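Two arms or one? Budget going in for May
Reading time: 3 min
14 replies

drernimero_fan
We've been quoted by Uvent for a two-arm table and a one-arm table. The sales chap says two arms pay for themselves. I pack small foam inserts for a living and I don't believe him. Can anyone tell me what to budget beyond the arms?

Siebe_DS
Double whatever he left off the quote. Mounting, cabling, spare fingers, somewhere for a person to sit.

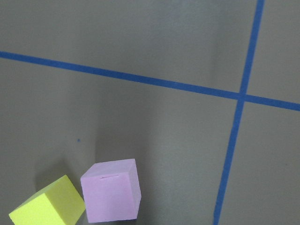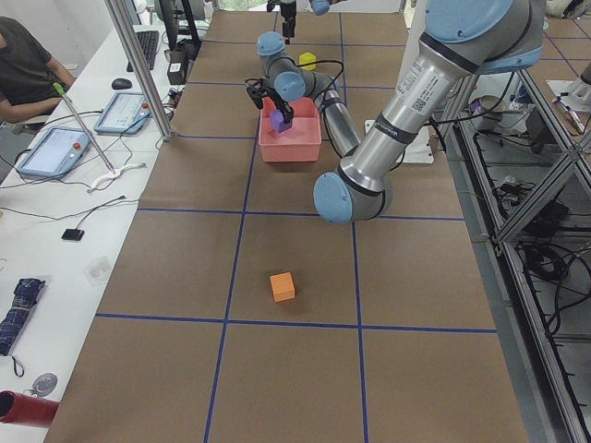
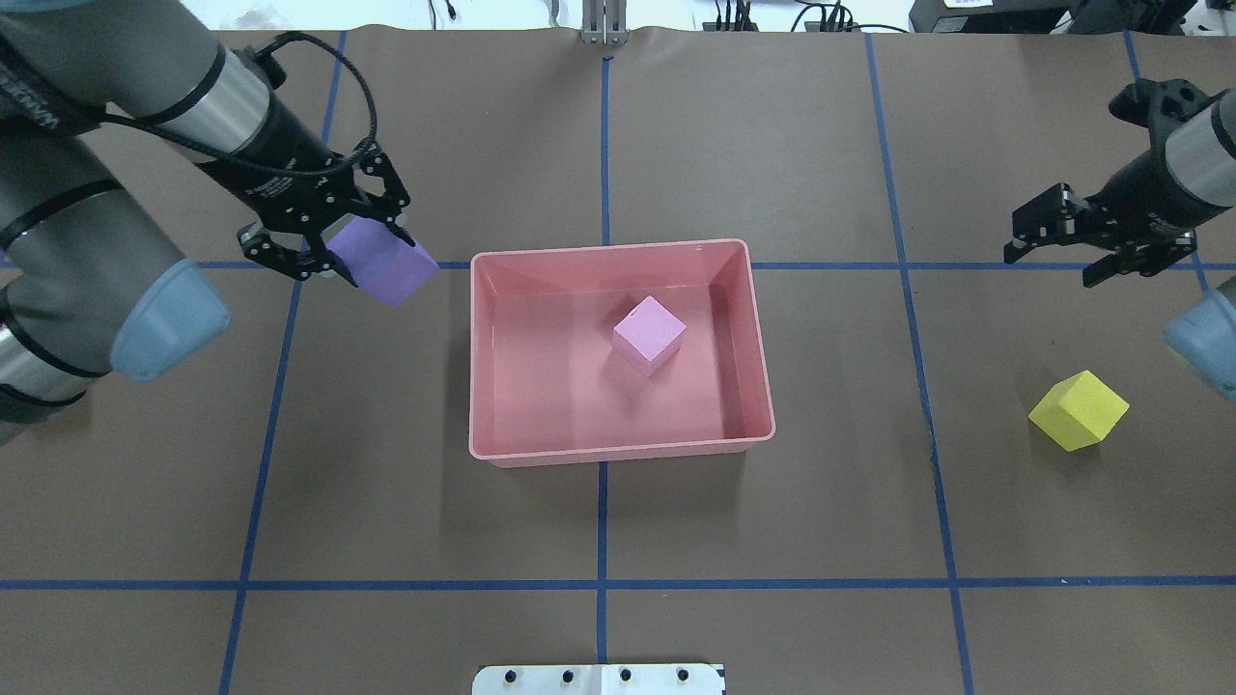
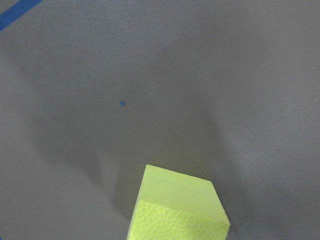 My main quarrel with these quotes is that the second arm is priced as if it came alone. Ours at Rastudska needed its own gripper, its own service cover and 3 extra weeks of setting up. Look at the long view of the table: two teach pendants lying on the desk, a keyboard, a mouse, black cables between everything. Ask Uvent which of that is in the price. The tape and the foam cubes are the only cheap part.

hilde.dewulf
Disagree. We started with one arm to save money and bought the second after 7 months, at a worse price, with a second delivery charge. If you know you'll want two, buy two.

Siebe_DS
"If you know" is doing a lot of work there. He doesn't know.

Pettigrew_D
What are the cycle times? I've asked Uvent twice and got a brochure both times. One cube held beside a tub tells me nothing about a full shift.

drernimero_fan
No figures yet. They've offered a day on their table, at our expense.

hilde.dewulf
Take your own inserts, then. Foam squashes, and yours won't be neat little cubes.

Siebe_DS
Agreed on that much. And get the service cover in writing – ours went up in the second year.

2 shares

Comments (3)

Nele V: Still waiting for someone to post an actual invoice.

jdunbar: We went with one arm and a decent bench. No regrets so far, but it's early.

Owen: Does the service cover include the grippers? Ours didn't.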